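双臂叠布：把“找边”和“折叠”拆开来学

本期介绍柔性物体小组在叠布任务上的一段阶段性工作。项目内部代号Pemach，由Marthinus Motaung负责，四月立项，目标是让双臂系统把一块随意放下的深色布料叠成规整的长条，中间不需要人工整理。

布料难做，主要难在状态不好描述。刚性物体给出位置和朝向，基本就够用了；一块布揉起来之后，边在哪里、角压在哪一层下面，从俯视画面里常常看不出来。小组去年的做法是端到端模仿学习，输入两路固定相机的图像，直接输出双臂动作。这个办法在布面基本摊平时表现尚可，一旦布角卷进褶子里，策略就容易反复抓同一个位置，抓起、放下、再抓起，直到超时。

今年的改动有两处。第一处是在每只手腕上各加一路近距离图像，和固定相机的画面一起送入网络。第二处是把任务拆成两段：前一段叫“找边”，只负责确定一条可用的边并让两只夹爪都抓上去；后一段叫“折叠”，从双手已经抓稳的状态开始，到布料放平为止。两段各有一个策略，共用同一个视觉编码器，切换由一个小的分类头决定。 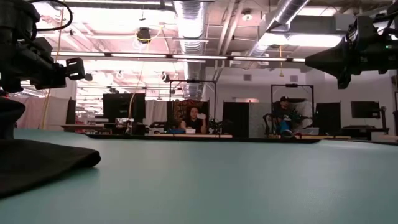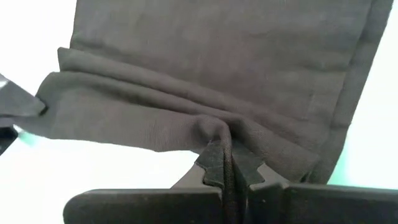
分段之后，训练数据的标注方式也跟着变了。原来一条演示只有起点和终点，现在操作员要在双手抓稳的那一刻踩一下踏板，给轨迹打上分界点。踏板信号有延迟，早期一批数据的分界点普遍偏晚，后来统一用夹爪力矩曲线做了校正。分界点该放在哪里，组里讨论过几次，争议集中在手腕相机拍到的这类画面上：一只夹爪在近处夹住一撮布，另一只从左侧碰到前面那片布的左端，中间横着两道长褶。按几何位置看，两只手已经就位；按后续动作看，褶子还没有拉开，直接进入折叠段，褶子会被压进成品里。最后定下的规则是，褶子没有展开的一律算在找边段，折叠段只接受布面张紧的起始状态。

规则改完以后，全部2379条演示重新过了一遍。其中一部分因为抓取点离布边太远，拆不出干净的分界，从训练集里移到了单独的目录，留给以后做恢复动作的研究用。重新标注花的时间比预想的长，主要耗在布料叠成多层的片段上，标注员需要在手腕图像和固定相机图像之间来回对照，才能判断夹住的是一层还是两层。

评测沿用原来的流程：布料由操作员提到桌面上方松手，落成什么样就从什么样开始，限时内叠成长条且边缘对齐即算成功。测试分5组进行，每组换一种布，厚薄和织法都不同，其中2种没有在训练数据里出现过。分段策略在全部5组上都好于端到端基线，差距最大的是薄布，最小的是一种偏硬的厚布。厚布本身不容易卷角，原来的方法已经能应付，提升空间有限。没见过的两种布上，找边段的表现下降不多，折叠段下降明显，多数失败发生在放下的瞬间，布的下摆先着桌，向内翻了一道。

消融实验里有一个结果值得记一笔。去掉手腕图像、只保留分段，成绩比基线略好；保留手腕图像、不分段，成绩和基线几乎持平。两项一起用时提升才明显。Motaung的解释是，手腕图像里夹爪指尖附近的信息对找边很有用，但在折叠阶段布料占满大半个画面，看不到整体形状，网络如果不知道自己处在哪个阶段，就不清楚该信哪一路。这个解释目前还没有直接证据，组里打算用注意力权重做一次核对。

已知的问题有三个。一是深色布料在亮白的台面上对比太强，手腕相机的自动曝光会把台面推到过曝，布边外侧的细节随之丢失，下一轮采集准备改用固定曝光。二是分类头偶尔会在找边段末尾来回切换，造成手臂停顿，目前用一个最短保持时间压住，属于临时办法。三是两只夹爪靠得很近时，路径规划偏保守，会绕一个不必要的大弯，单次任务的时间因此拉长。

下一步有两项安排。Stotley实验室那边会用同一套代码在另一种双臂平台上复现，接口文档由Berrada组整理，已经发出第二版。小组自己则转向带领口和袖子的衣物，数据采集计划排了6周，前两周只采找边段。想提前试用分段标注工具的同事，可以在内部代码库的Marnia目录下找到安装说明，踏板驱动需要单独申请权限。

本项工作的技术报告已于02/07/2018提交内部评审，评审通过后会随下一期通讯附上全文。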